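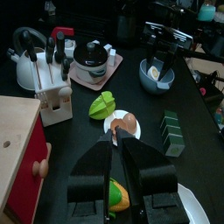

Benvinda Godinho asked at the November review whether the play kitchen sets would be sorted and ready to lend before the year ended. Most of them are. Of the 59 sets planned under the grant, 23 still need storage boxes and the rest are on the shelves at Skuvcombe.

Food pieces

The toy food came from Nindalwood in mixed cartons, 873 pieces in all. Each set now gets vegetables, fruit and eggs, including the corn in its green husk, the star fruit and the boiled egg half with the yellow yolk. Brown eggs go in pairs. We were short of star fruit and have reordered.

Dishes and kitchen items

Every set has a small white plate and a pale blue bowl. The white kettle and the knife block with black-handled knives are kept for the larger sets – Vasco Mota is revising the contents cards to show this. The old cards listed a kettle for every set and caused some confusion at the desk.

Spending

The boxes came in $200 over the estimate. We covered this from the printing line, which was underspent. No change to the total is requested.

Still to do

Box the remaining sets, finish the cards, and agree on a cleaning schedule with Prata. Tomás Antunes will send the loan figures with the next report.

Bernardo Falcão
December 23, 2022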